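Inside a Computer: What Does the Processor Do?

A computer follows instructions. The part that carries them out is called the processor, and it sits on a large board called the motherboard.

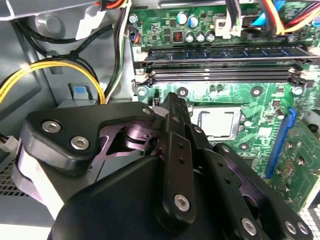 The processor adds, compares and moves numbers — that is all it does, but it does it very fast.

Where do the numbers wait?

They wait in memory, on thin cards that push into slots.

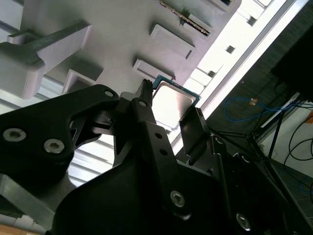 Processors get warm when they work. Too much heat can damage them, so the chip has a metal cover, silver with a green edge around it, that spreads the heat out. A fan often helps too.

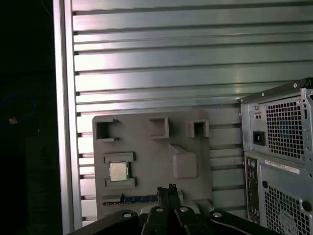
Grooves in an aluminum panel

Air carries the heat away from the computer.
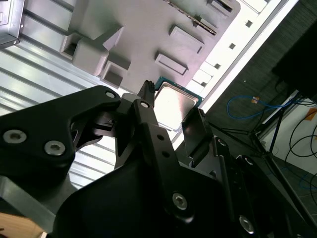

Words to know

Motherboard: the board that joins the parts together.
Memory: where numbers wait.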